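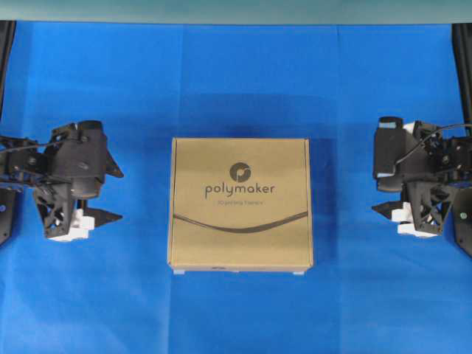
파란 천을 깐 작업대 위의 골판지색 정사각형 상자. 뚜껑에 'polymaker'와 '3D printing Filament'라는 글자가 인쇄돼 있다. (사진 제공: 릴게이트)

릴게이트, 빈 상자 재사용 보관 시험 '버스터' 11월 시작
"상자를 다시 쓴다고 저절로 친환경이 되지는 않는다"

공유 공방 릴게이트(Rillgate)는 회원들이 내놓은 제품 상자를 부품 보관함으로 다시 쓰는 시험 사업 '버스터(Buster)'를 11월부터 운영한다고 밝혔다. 대상은 필라멘트 상자처럼 뚜껑이 평평하고 쌓기 쉬운 종이 상자이며, 1차 물량은 670개다.

릴게이트는 이번 사업의 효과를 미리 장담하지 않기로 했다. 재사용 상자를 내세운 보관 사업은 이미 많았지만, 상당수가 몇 달 뒤 라벨 없는 상자 더미로 끝났다는 것이 공방 측의 판단이다.

사업을 맡은 아티나 추칼라스는 "상자가 반듯해 보인다고 튼튼한 것은 아니다"라며 "나사를 가득 채워 선반에 올려 두면 바닥부터 처지는 상자가 분명히 나올 것이고, 그 숫자도 그대로 공개하겠다"고 말했다.

상자는 작업실 일곱 곳에 나눠 배치된다. 내용물 무게는 상자당 800그램으로 제한하고, 인쇄된 상표는 가리지 않는다. 대신 앞면에 내용물과 넣은 달을 적는다. 기존 플라스틱 보관함은 시험이 끝날 때까지 버리지 않는다.

비용 절감 전망도 내놓지 않았다. 선반 설계를 맡은 보스만(Bosman)은 초안에서 보관함 구입비가 크게 줄어든다고 적었으나, 릴게이트는 분류와 라벨 작업에 드는 시간이 빠졌다는 이유로 해당 문구를 삭제했다. 디마 쿠다 운영 담당은 "정리에 한나절이 더 걸린다면 아낀 것이 무엇인지 따져 봐야 한다"고 지적했다.

시험 결과는 파손되거나 회수되지 않은 상자 수를 포함해 릴게이트 게시판에 올린다. 절반 이상이 제자리를 지키지 못하면 사업은 연장하지 않는다.

문의: 릴게이트 홍보 담당 예아니너 세허르스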